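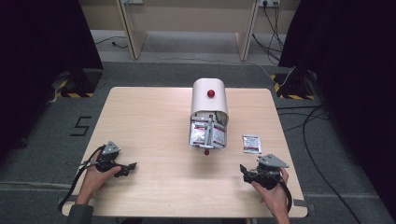

Why do some foods come in sachets?

A sachet is a small, flat packet that holds enough of something for one go. You may have had ketchup in one at a café, or sugar, or the powder that turns into hot chocolate. Sachets are used for shampoo, plant food and medicine too.

Before packets

For a long time, most shops did not sell things ready packed. Flour, sugar, tea and biscuits came to the shop in big sacks, chests and tins. You told the shopkeeper how much you wanted, and it was weighed on a set of scales and wrapped in paper or put into a bag.

This worked well enough, but paper lets in air and water. Sugar went lumpy. Tea lost its smell. Biscuits went soft if they were left too long.

What spoils dry food?

Dry food has three main enemies.

Water is the first. There is always some water in the air, even when you can't see it. It is called water vapour. Powders such as salt and dried milk can take it in, and then the grains stick together.

Oxygen is the second. Oxygen is the part of the air that we need to breathe. It also changes the fats in food, slowly, and makes them taste stale. Old crisps taste odd for this reason.

The third is light. Bright light can fade colours and change flavours.

How a sachet is made

Many sachets look like plain foil, but they are often made of layers pressed together. A common kind has 3 layers:

Outside: paper or plastic, which can be printed on.
Middle: a very thin sheet of aluminium, which keeps out air, water and light.
Inside: plastic that melts a little when it is heated.

The inside layer works like glue. When two pieces of the material are squeezed together between hot metal bars, the plastic melts and joins. When it cools, the packet is sealed.

How thin is the aluminium? Packets differ, but think of it this way. There are 1000 micrometres in one millimetre. The foil in a sachet may be only a few micrometres thick, much thinner than a hair from your head.

At the factory

Gert Buthelezi works at a packing factory in Wadport, where the machines fill sachets with soup powder. The packing material arrives on a wide roll, already printed. The machine folds it in half and seals the sides to make a row of pockets. A nozzle drops powder into each pocket, the top is sealed and a blade cuts the packets apart.

"The powder has to be kept off the top edge," Gert says. "If there are grains in the seal, it leaks."

Some packets from each batch are put under water and squeezed. If bubbles come out, there is a hole, and the machine is stopped and checked.

Why is there a little notch?

Foil and plastic can be hard to tear. A small cut in the edge gives the tear a place to start. Once it has started, it takes much less force to keep it going. Some sachets have a zigzag edge, and each dip in the zigzag does the same job.

What happens to the empty ones?

Sachets are light, so a lorry can carry a great many of them. But they are hard to recycle. The layers are stuck together and are difficult to pull apart again, and the packets are so small that they can fall through sorting machines. Most end up in the ordinary bin.

Some companies are trying packets made from one material only. Others sell big refill bags – one large bag uses less packaging than lots of little ones.

Try it yourself

You need 2 saucers, some sugar, a small food bag that seals and a spoon.

1. Put a spoonful of sugar on one saucer.
2. Put another spoonful in the bag, press out the air and seal it. Lay it on the other saucer.
3. Leave both in the kitchen for 10 days, away from pets.
4. Feel the sugar on the saucer, then feel the sugar through the bag. Is there any difference? Don't eat the sugar afterwards.

Words to know

Aluminium: a light, silvery metal.
Micrometre: a thousandth of a millimetre.
Seal: to close something so that nothing gets in or out.
Water vapour: water in the form of a gas.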